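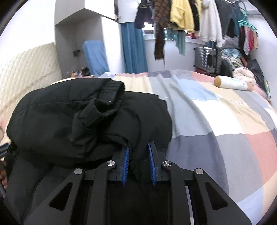 # Teaching a Robot to Fold, One Bedroom at a Time

*Jun 23, 2018*

A shirt on a lab table is an easy thing for a robot. The lighting is fixed, the table is one color, and the shirt starts in the same place every time. Move the same robot to a house and it tends to fail on the first try, often before it touches any cloth at all.

The robotics group at Feken has spent the past year and a half on that gap. Its project, called Gekness, collects examples of people handling clothes in their own homes. The people do the work with a hand-held gripper that carries its own camera. The gripper has two jaws with ribbed blue pads on their inner faces, and it is close enough in shape to the one on the robot arm that a motion made with one can be copied by the other.

Earlier projects at Feken recorded people by steering a robot arm from a desk. That gave clean data, but an arm weighs too much to carry up a flight of stairs, and a session took most of a day to set up. The hand-held tool fits in a backpack. A person can start recording a few minutes after coming through the door.

The group now has 1,000 recordings in its main set. Each covers one job, such as picking up a jacket, turning a sleeve right side out, or laying a pair of pants flat. Participants were told to leave their rooms alone. Clothes stay where they were dropped, beds stay covered in whatever they are covered in, and laundry hangs where it usually hangs.

Mess was the main thing the group wanted. A black jacket in a heap has few features that a camera can use. Its folds look much like its pockets, and the edge of the fabric can vanish into a dark sheet. A patterned bed adds lines that look like edges and are only changes in color. A system trained on plain tables learns to trust those lines.

In February the group ran its first full comparison. It trained two versions of the same control program. One learned from table recordings made in the lab, and the other from an equal number of home recordings. Both were then put on an arm made by Engelhardt and given 353 attempts each at picking up a garment by a usable point, such as a collar, cuff or hem. The tests took place in 6 apartments that appeared in neither training set.

The home-trained version made a good grasp in about two-thirds of its attempts. The lab-trained version managed fewer than one in three. Back on the lab table the order was reversed, though the difference was small. The home version was slower there and sometimes paused over the garment before closing its jaws.

Thick clothing remains the weak spot. With padded jackets, both versions often pinched the outer layer and let the rest slide away. The camera sees the surface and has no way to judge how much filling lies under it. Promano, a small sensor company working with the group, is building a pad that measures pressure across its face. Four of these pads are in testing. The early ones wore out fast against zippers, and the ribbed surface had to be recut.

There are other limits. The recordings show one gripper at a time, while most folding takes two hands. The participants all live within a short drive of the lab, so the homes are more alike than the group would like. And a good grasp is only the start of a fold. The February test stopped once the garment was off the bed.

The next round of recording will use a pair of grippers, one in each hand, with their motions timed together. Feken plans to repeat the apartment test with the Promano pads fitted, using the same garments and adding two winter coats.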